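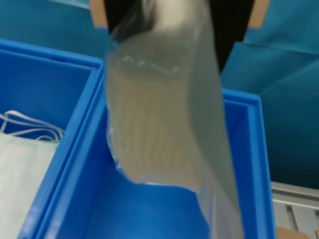

Anas Zein
8/28/22 · 2 min read

Okay, I have been chewing on Jonah all week and I have to get some of it out here. Bear with me, this is a thread!

I always read it as a book about a guy and a fish. The fish gets three verses! Three! The part that got me this time is chapter four, where Jonah sits outside the city and sulks because God was kind to people he couldn't stand.

38 likes · 4 replies

And look at what he says when he's angry. He's quoting Scripture! "I knew that thou art a gracious God, and merciful, slow to anger" -- he has the theology exactly right and he's using it as a complaint. I laughed out loud and then I stopped laughing pretty fast.

I have a person like that. I won't say who (not anyone on here, relax). When I heard in March that things were going well for them, my first feeling was irritation. I'd been praying for them on and off, too. Apparently I wanted a smaller answer.

52 likes · 11 replies

Our Thursday-that-moved-to-whenever study group over at Qistina Mangundap's place spent the whole evening on the plant. God grows Jonah some shade, Jonah is thrilled, a worm eats it, Jonah wants to die. Over a plant! Qistina pointed out it's the only time in the book he's described as happy. I had never noticed that, and I've read it I don't know how many times.

Brahim Mansour (who drives in from Fallivier and is always last to leave) asked each of us what our plant was. Mine was the good parking spot at work. I wish I had something deeper for you.

61 likes · 9 replies

Then the ending. It just stops on a question! "Should not I spare Nineveh, that great city," with all those people in it who can't tell their right hand from their left, "and also much cattle?" We never hear what Jonah said back. I love that the cows get a mention -- the very last words of the book and they're about cows.

So I've been trying to pray for my person the way you'd pray for a friend. By name, for good stuff, with no "teach them a lesson" tucked in at the end. Day four. The first two days I was gritting my teeth. Today I caught myself asking for something specific for their kids.

47 likes · 6 replies

If you've got fifteen minutes tonight, read all four chapters in one go, out loud if the house will put up with it. It's so short! Then come tell me what you think Jonah answered. Wálter Benavides already messaged me his guess and I completely disagree with him, so we need a tiebreaker.

Next up for the group is Ruth, and I'm already three pages of notes in.

74 likes · 19 replies · 12 shares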